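About the Votside Field School

Votside trains graduate students to do long-term fieldwork with farming, fishing and herding communities. We are a small teaching and research unit with a main office in town and two field stations.

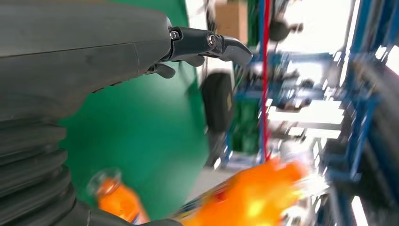

Most of our students come from anthropology, geography and rural sociology. They usually arrive with a research question, a reading list and little practice at living in a place where they don't speak the first language well. Our job is to help with the practical side: how to find lodging, how to ask for permission, how to keep notes that still make sense five years later.

How we started

The school grew out of a summer methods course that was taught in a borrowed classroom each year. Former students kept writing back with the same problems. Their interview guides fell apart in the second week, or their household surveys left out the people who were away at work. We began holding a follow-up workshop every November for those who had returned from the field, and the workshop became the school.

Since then 286 students have completed the full program. Many now teach, and a good number work for land offices, museums and local health services.

Where we work

Our first station is at Jiruto, on the edge of dry grazing country. Students there study herd movements, water rights and the small trade in milk and hides. The station has bunk rooms, a kitchen and a reading room with a collection of theses written on the district. Copies of every thesis are also given to the town library.

The second station is at Sivach, a river settlement where most families mix fishing with garden plots. It is smaller and has space for only a few students at a time. Work there tends to be about inheritance, seasonal labor and boat ownership. The road is often closed in the wet months, so stays are planned around it.

What the program includes

The program runs in 3 stages. The first is a term of classes at the main office, covering survey design, interviewing, mapping, kinship charts and research ethics. The second is a stay at one of the stations under a resident supervisor. The third is a writing term, when students go through their notes with a reader who knows the region.

Language teaching runs through all of it. We hire teachers from the communities themselves and pay them at the same rate as our other instructors.

We take 33 students a year. Almost all of them are already enrolled in a degree elsewhere, and we arrange credit with their home department before they come.

How we treat the people we study

Every project is discussed with the local council before it begins, and a council can turn a project down. Interview recordings belong to the speaker and the student together. When a study is finished, the student goes back to present it in the local language — usually at an open meeting, sometimes over several evenings in people's homes.

Funding

We are supported by student fees and by the Ó Dubhghaill Fund, which pays for travel grants and the upkeep of both stations. The fund has no say in which topics are chosen or what is published.

Visiting and contact

The main office is open on weekdays during term. Visits to the stations need to be arranged at least a month ahead through the office — please don't travel to Jiruto or Sivach without hearing back from us first. Application forms and the current fee sheet are on the Admissions page.

Page last updated March 8, 2026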